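Repair Belongs in the Public Library
Opinion - July 2025
Povilas Koppel

A town library lends books because few households can own every book they need. The same reasoning applies to tools, and it is time our council accepted it in writing.

The Skerkden branch has lent sewing machines and hand drills since January. The service occupies 2 shelves beside the periodicals. It has drawn residents who had not held a library card in years, and it has done so without taking a single hour from the reading room. Yet it remains a trial, renewed month by month, and staff cannot plan on that footing.

Opponents argue that lending tools falls outside the purpose of a library. We respectfully disagree. The founding charter speaks of "useful knowledge," and a manual without the means to follow it is only half useful. Inese Urbonaitė, writing in these pages, warned of wear and loss. Her concern is fair - tools do break - but so do bindings, and we have always paid to mend them.

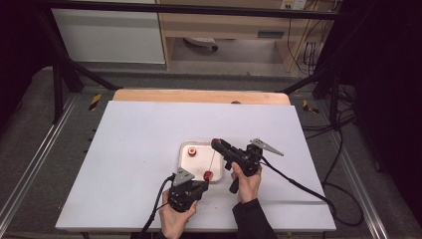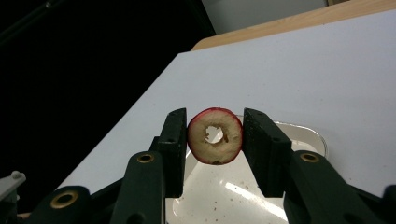
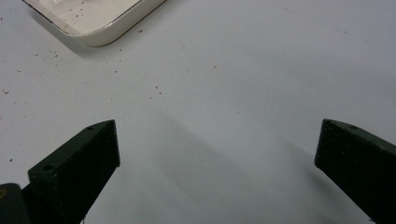
Who should pay when a borrowed tool is damaged?
The library should carry the cost of ordinary wear, as it does with books, and the borrower should pay only where there has been clear neglect.

A modest annual sum, set apart from the book budget, would settle the matter. The loan period should be 7 days, with one renewal, and the rules should be printed on the back of every card. Neighboring Kemell adopted similar terms and has kept them. The council should make the Skerkden service permanent at its next sitting.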